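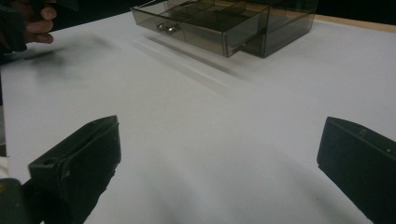
Can it tidy a drawer yet?

Every December somebody promises me a robot that will do the housework by next December. I've stopped clearing a spot for it beside the dishwasher.

This year's promise comes from Gusance, whose Mema project has set its sights on small storage: open the drawer, put the thing in the right compartment, shut the drawer. I do this badly about twice a day, usually with my hip, so I was ready to be impressed.

Mema's newsletter gives a tally of 939 drawer attempts, of which 700 ended with the drawer open and everything still on the table. My kids have a worse record. But a little knob is a mean thing to hand a machine with two blunt fingers. Pull off-centre and the drawer jams. Pull too hard and the whole organizer comes along for the ride. See-through plastic is its own misery, as anyone who has walked into a patio door will tell you.

The shop floor is further along. Hendriks, over in Ukden, has had an arm sorting fasteners into bins since spring, and it's good at it, provided the bins never move and the washers arrive facing up. My junk drawer meets neither condition. It has 100 elastics in it and a key to a house we sold.

So, no, not yet - though I'd take one that could just close the cupboards. Next issue: laundry, and why socks are still winning.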